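The Bread Book of Fundau

The first thing you notice when you walk into the bakehouse in Fundau is how loud it is. I had pictured something hushed and floury. What I got, at four in the morning, was a radio turned up full, a dough trough being scraped clean with what sounded like a garden spade, and three people arguing about salt.

They argue about salt every time, I was told, and have done for as long as anyone can remember. The village shares one big oven and one recipe book, and the book is vague on salt. "Enough," it says, in brown ink, on the page for the everyday loaf. A later hand has added "more than that".

I love this book. I went to Fundau to write about the oven, a great domed thing that holds 60 loaves at a go, and I came home with a notebook full of scribbles about the book instead. It is a ledger, really, the sort a shop would have used for its accounts, and the first dozen pages are still accounts: so much lamp oil, so many yards of twine. Then somebody turned it upside down, started from the back and wrote out how to make a rye loaf with caraway. That was the beginning. There are 143 recipes in it now, and the two ends met in the middle years ago, so the newest ones are squeezed into the margins beside the lamp oil. 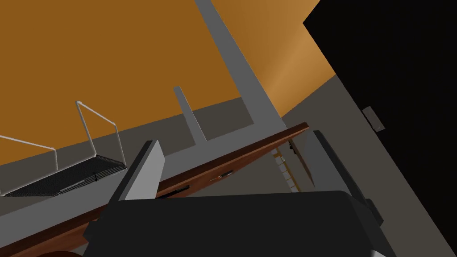

Most of them are bread, but plenty aren't. When the loaves come out the oven stays hot for the rest of the day, and people bring down whatever they've got. Beans in a lidded pot go in at noon and come out at supper. Quinces are baked whole with a bit of honey until they slump. There's a dish called were, and I ate it three times in two days, which should tell you something! It's stale bread, onions cooked until they're nearly jam, a hard sheep's cheese and the water from boiling the beans, all layered up and left in the falling heat until the top goes dark and crackly. It looks like nothing much. It tastes like the best bit of a French onion soup and the best bit of a bread pudding having a very good evening together.

The book's instructions for were run to one and a half lines. "Layers as usual. Cheese on top and not inside. Leave until the bells." I asked which bells. The church has had no working bell for decades, so now everybody goes by smell, and the smell comes through the whole street at twenty past six or so, and doors start opening.

What gets me is how much people trust each other to fill in the gaps. A recipe from the next valley, Divilel plum cake, gives the weight of the plums to the gram and says nothing whatsoever about flour. You're meant to know. If you don't, you go and ask, and then you get four answers and probably a slice of something while you're standing there. I tried the plum cake at home with my own guess at the flour and made a sort of hot plum soup with a lid. The second go was better. The third I'd happily serve to guests, and I've pencilled my amounts in my notebook with a question mark after them, in keeping with the general spirit of things.

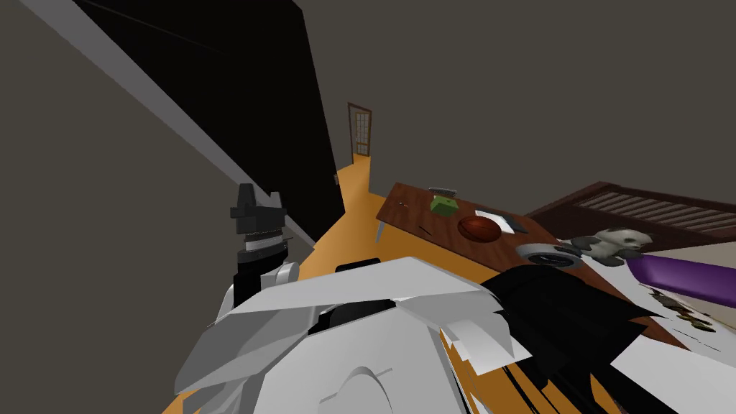
Last winter the village decided to have the book copied. The pages had got so buttery you could nearly read two at once, and the spine was held together with baker's string. A small press in Tondier took it on and did the loveliest job. They kept the crossings-out. They kept the lamp oil. Where a recipe had been changed by five different cooks they printed all five versions of the line, one under another, so you can watch the sugar creeping up and then, quite suddenly, halving. They ran off 572 copies, one for every household in the valley and a few over, and those few went within a week.

I was lucky enough to be handed one, and it's already got oil on it. The page for the everyday loaf has come up beautifully, with every splodge in place. On my last morning I was allowed to do the shaping for a batch (badly, my loaves leaned), and while we waited for them to prove I asked whether the new printing had settled the salt question.

It has made it worse. Everyone has their own copy to write in now, and they bring them down under their arms and read their amounts out over the radio. I heard two teaspoons, a small handful, and a thing to do with an eggcup. My batch got the eggcup. We ate the first loaf far too hot, with butter, standing up by the oven door, and I thought it could have done with a pinch more.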